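Teaching an arm to say when it is not sure

An interview with Kristýna Paulík, 7 May 2026

Kristýna Paulík came to the Jasov laboratory four years ago to work on grasping. Her latest paper, written with Kwesi Quartey and Babak Soltani, is about something smaller and, she thinks, more useful: how an arm can estimate, before it closes its fingers, whether the grasp is going to fail.

The method is called Tarkia. Many groups train a separate network to judge a grasp. Tarkia asks the same policy for several answers to the same view and looks at how far they lie from each other. "If the answers are close together, we go," she says. "If they are spread over the table, the arm should stop and look again from another place. That is the whole idea, and my mother understood it in one minute."

I asked why the objects are so ordinary. She laughed a little. "Because people's tables are ordinary. We had metal blocks in the beginning and the results were beautiful. Then we put a plate, some toy fruit, a tray and a pail, and the results were not so beautiful any more."
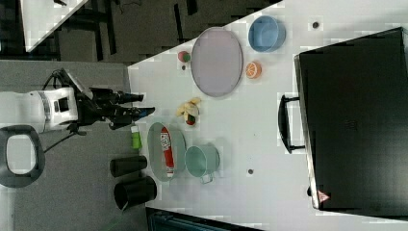 What the numbers say

In the main test the estimate was right in 86 per cent of the trials. Paulík is careful with this result. It comes from one arm and one room, and she would like another laboratory to repeat it before anybody builds on it. Babak Soltani wanted to put the figure in the title of the paper. "We had a discussion of two days," she says, "and now it is in the fourth section."

The cost is time. Each decision needs seven samples from the policy, and the arm waits while they are computed. For sorting at home this is acceptable, she says, but for a packing line it is not. Quartey is now working on a version which takes fewer samples when the first ones already agree.
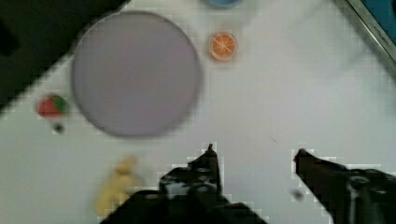
Most of the failures that Tarkia misses have to do with the wrist camera, and on this subject Paulík speaks faster. The group uses the wrist view for the last part of the movement, when the arm has already chosen a direction. In such a view the open fingers fill much of the lower part, and the banana in front of them is only a soft yellow shape, while the orange slice further up still shows its segments. "A person says banana immediately," she says. "For the policy, the end of this shape can be in many places. So the samples should disagree, and usually they do. My problem is the case when they all agree on the same wrong place."

She does not have a full answer to this. One possibility is to compare the wrist view with the wider one at every step, as Kourosh Asadi proposed in November, but the two views must then be matched very exactly. The group tried it with Nouri, their older calibration tool, and the small errors in the matching made the estimate worse.

I asked her what she would do differently if she started again. "I would save the failed trials from the first day," she said. "We deleted many of them - we thought they were rubbish. Now I need exactly those."

The code will be published together with the trial records after Siamak Tehrani has finished checking the labels. Paulík hopes that this will be before the summer, but she did not want to promise it.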